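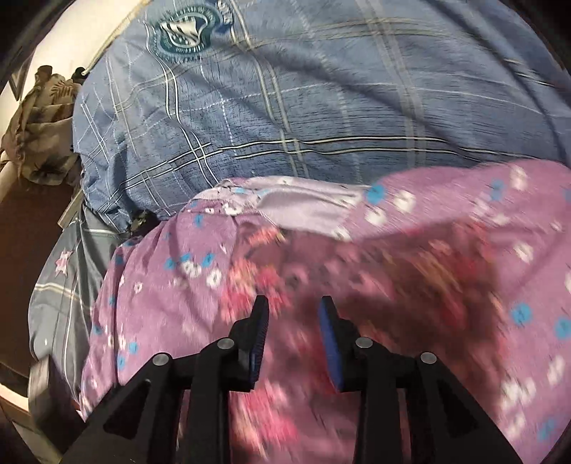 冬天珊瑚绒毯子洗完发硬、掉毛,还能救回来吗?

打印本页 | 用电子邮件发送
阅读时间:4 分钟

Deepika Krishnan

各位好!我特别喜欢毛绒毯子,家里大大小小攒了好多条,一到十一月就全翻出来铺上。最心爱的是一条双人的,牌子叫 Evine,刚买来那会儿软得不得了,晚上钻进去就不想出来。可是去年洗过几次以后,绒毛开始一撮一撮地打结,摸上去涩涩的,睡衣上还老沾毛。我用的是普通洗衣粉,水温没怎么留意,洗完就挂在暖气旁边烘干。想问问大家,这种已经变硬的毯子还有没有办法恢复?柔顺剂到底该不该放?另外我还有一条纯棉绗缝的薄被,能不能跟它一起洗?先谢谢啦!

Harish Panicker

能救,能救!我太懂这种心情了,我妈那条毯子用了好多年,去年让我给洗成了一块毡子(真是心疼),后来一点一点又弄软了,所以把经过写给你。

先看看水洗标上的成分。珊瑚绒、法兰绒多半是涤纶,最怕高温。你挂在暖气旁边烘,绒毛尖受热以后会发脆发卷,手感发涩多半就是这么来的。受过热的那部分回不到全新的样子,但是残留的洗衣粉完全可以洗掉,洗掉以后会软很多!

我的做法:大盆里放凉水,兑小半杯白醋,毯子泡 22 分钟,中间翻一次面。然后进洗衣机,不加任何洗涤剂,选轻柔档,漂洗两遍。脱水用最低转速,拿出来趁潮抓住两个角使劲抖,抖得胳膊发酸为止,绒毛会自己立起来一大半。平铺在晾衣架上阴干,半干的时候拿宠物用的软毛刷顺着一个方向慢慢梳,碰到打结的地方从毛尖往里挑,千万别硬扯。

柔顺剂我劝你别放。刚洗完确实滑溜溜的,可它会在纤维外面裹一层膜,次数多了绒毛反而塌下去,还容易沾灰。平时换成中性的洗衣液,我用的是 Lidon 家的,倒瓶盖的一半就够,多了漂不干净。

纯棉薄被分开洗!棉絮沾到珊瑚绒上,那才叫一个难摘。

Jagadeesh Kamath

晒太阳就行了,我家从来不梳,拍一拍就好。毯子嘛,旧了换一条也不贵。

Jayanthi Chowdary

Harish 说的白醋我也试过,真的好用!补充几点吧。

掉毛这件事,洗之前先处理比洗完再粘省力多了。我会把毯子拿到阳台上,两面都抖一遍,再用滚筒粘一遍,然后翻过来叠好塞进大号洗衣袋。机器别装满,我家那台塞进一条双人毯就不再放别的了。洗完记得清理过滤网,我有一次忘了,结果下一桶黑裤子全是粉色的小毛毛,气得我又笑又叫。

楼上说晒太阳,我觉得要看颜色。浅色的晒一会儿没关系,深色和印花的暴晒一个夏天就会发白,放在通风的阴凉处更稳妥。我这边秋天干燥,大约 54% 的湿度,晚上挂出去第二天中午就能收。你那边要是潮,就多翻几次面,中间那块厚的最容易闷出味道。

洗的次数也可以少一点。我在毯子里面套一层薄的纯棉被套,每周一拆下来洗被套,毯子本身一个冬天洗两回足够了。收起来的时候别用抽真空的袋子,压一个夏天绒毛全倒了,梳都梳不起来。我都是松松地卷成一卷,放进棉布袋,里面丢两块香柏木片,来年打开还有淡淡的木头味,我特别喜欢!

还有,第一次梳的时候先挑一个角落试试,有的毯子绒长,刷子太硬会越梳越秃。梳完记得回来告诉我们效果呀!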